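Kistora Series Restoration, Stage 2
Progress report to the Bautista Fund
26 June 2026

Scope
Stage 2 covers the scanning, sound repair and cataloguing of the children's puppet serial Kistora, produced at the Sturham studio and syndicated by Honberg. The grant agreement lists 30 episodes. Work on the opening titles is reported separately.

Picture
Scanning of the 16 mm prints is complete for all episodes. The colour pass is complete for the first two production blocks. Fading in the third block is heavier than the Stage 1 survey indicated, mainly in the cyan layer, and the grading time per reel has been revised upward. Dirt and scratch removal has logged 2097 manual fixes to date.
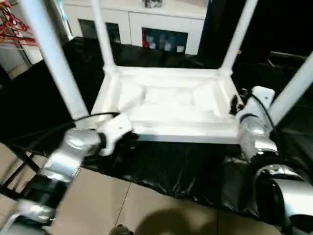
White table, upside down, legs upward.

Sound
Magnetic tracks were found for most episodes. Where only the optical track survives, hiss reduction is kept light so that the puppeteers' dialogue is not dulled. Two reels have sync drift and will be re-laid by hand.

Catalogue
The paper file holds 1695 items, including scripts, cue sheets and broadcast letters. Of these, 1043 have been entered. Entry slowed in the last month while the storage labels were corrected.

Rights
Honberg has confirmed the domestic licence in writing. Music clearance for the closing theme is outstanding.
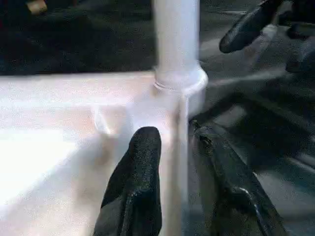

When will the first restored episodes be ready for viewing?
The first block is due for delivery to the Fund in July, with temporary closing music if clearance has not come through.

Budget
Spending is within the approved total. A transfer from travel to colour grading is requested under the variation clause.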